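Notebook, bench 2 – Pratau kit evaluation, entry for August

Started 8 a.m. The Pratau gripper kit has been on loan to us from Dunleavy since last month and has to go back or be paid for, so this entry is mostly me trying to get to a yes or a no. Earlier notes on unpacking and mounting are in Rungnapa M.'s book, not repeated here.

What we are reviewing, for anyone reading later: the two-finger gripper, the wrist camera with its bracket, the Vamon software license that runs the pair of them, and one year of remote support. The arm is ours and isn't part of the offer. Dunleavy quotes 1111 for the hardware and 800 a year for Vamon with support. Vamon can't be bought without the support. I asked twice.

Mounting check. Bracket screws had backed out a little since the last session. Put threadlocker on them, the removable kind. Cable from the camera still rubs on the wrist housing when the last joint goes past its midpoint. Taped it flat with the loop facing outward. Ekkachai wants a printed clip and has the file half drawn. If we buy, that clip is ours to make, as Dunleavy says the bracket is final.

Calibration. Ran the Vamon routine from the menu. First attempt quit with "insufficient coverage" and gave no hint about which poses it wanted. Second attempt, same poses but slower, went through. Saved it as the session default. The manual describes a progress bar for this step. Our version shows a spinner and then a result, so the manual is for a different release or somebody dropped the bar. Wrote to support about it at 9:20.

Note on the saved calibration: it is stored under the name of whoever is logged in and won't load for anybody else. Found this when Rungnapa S. sat down and got the factory values. We now all log in as bench2. Not great for the records but it works.

Finger settings. The kit's default closing force is set for boxes. On a plate rim it is too much, and Þórey heard one creak last week, so I went down to 38 on the Vamon scale (the scale has no units, another thing I asked about). At 38 I could still tug the plate by hand without pulling it free. Left it there for the day and locked the field so it doesn't reset when the program reloads. It did reset twice before I found the lock.

The task for the review is dishes into and out of a rack. We picked it because Praserari, who would be the first place to use this setup, handle tableware all day and have been clear that boxes prove nothing to them. Slots are narrow, rims are curved, and a plate that leans on its neighbor has to come out without dragging the neighbor along. Ynyr wrote the order of moves. I have only changed the approach height, up a little, to clear the dividers.

Morning runs were out of the rack only. Pulling the outside dish was routine. Trouble came from two plates side by side: the camera outline sometimes merged them into one wide object, and Vamon then aimed for the middle of it. Turning on "split touching items" fixed most of that. It also makes each look noticeably slower, and the arm sits and waits during it. For Praserari that wait would matter. Would like to know if it can be limited to one area of the view. Added to the list for support.

Support answered at 11:40, a real person, and polite. The manual is behind the release, they know. No units on the force scale because it is a percentage of motor current, and they suggest making our own table per object. Fine, but that should be in the manual. No answer yet on the calibration owner problem.

Afternoon, into the rack. Approach comes in from the front over the middle of the rack, fingers slightly open. The deeper dish makes this harder than flat plates do, with its wall standing higher than the plate rims, so I kept the right side approach out of the program altogether and had everything come in through the middle. 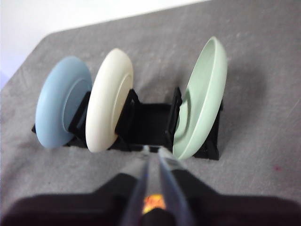
Entry and photo: Ynyr Ruddock, bench 2
Checked by: Þórey Nørgaard

Arrangement for the middle approach: blue and cream plates close together on the left, green dish on its own at the right, slots between them free. Fingertips are lined up with that gap. I want this same layout used again when we compare settings, so please put the dishes back in that order if you borrow the rack.

The gray cloth stays on the table for now. Wall behind is white and we have been watching whether the pale dishes get lost against it if the camera tips up. Still open.

Where I am on buying. Gripper: yes, I would keep it. Bracket: acceptable with our own clip. Vamon: usable, but the login business and the force field resetting are the sort of thing that costs us a morning every time a new person comes in. The price of the license is harder to defend than the price of the hardware. Ekkachai thinks we could drive the fingers from our own code – he has read the interface notes and says they are complete – and then the 800 goes away, along with the support.

To do:
Ask Dunleavy for hardware only, in writing.
Print the cable clip.
Force table for the plates and the deep dish, starting from 38.
Rungnapa S. to repeat the calibration from a fresh login and note what it loads.
Send Praserari the list of open questions before they ask for it.

Power off at the wall, fingers left open, rack left on the table.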